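Shop Kits Spares FAQ Contact
Support > Hand grippers > Zanmont pair

Questions I get about the Zanmont pair

What do I get for my money?
Two hand-held grippers, two fingers each, with soft pads on the inside of the fingers. You hold one in each hand and work with them the way you'd work with big tweezers (big, slightly bossy tweezers!). Spare pads come in the bag.

Can they handle small stuff?
Yes, and it's my favorite thing to do with them. Jewelry, little dishes, lids, bits of wire – I sort that sort of thing at my own table all the time. Go slow at first and let the pads do the squeezing.

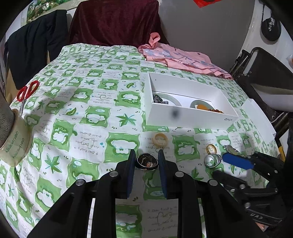 Flat things on a cloth are the hard part, and I still fumble them. Come in low and pinch from the sides.

How long do the pads last?
Mine went around 200 hours before I swapped them. The Brivberg pads fit too, but I find them a bit slippery.

Do you ship outside the US?
We do now, as of July 2019. The May batch was US only, sorry to everybody who wrote in!

Can I send them back?
Sure, you have 100 days. Just put them back in the box with the spare pads and drop me a line first so I know they're coming.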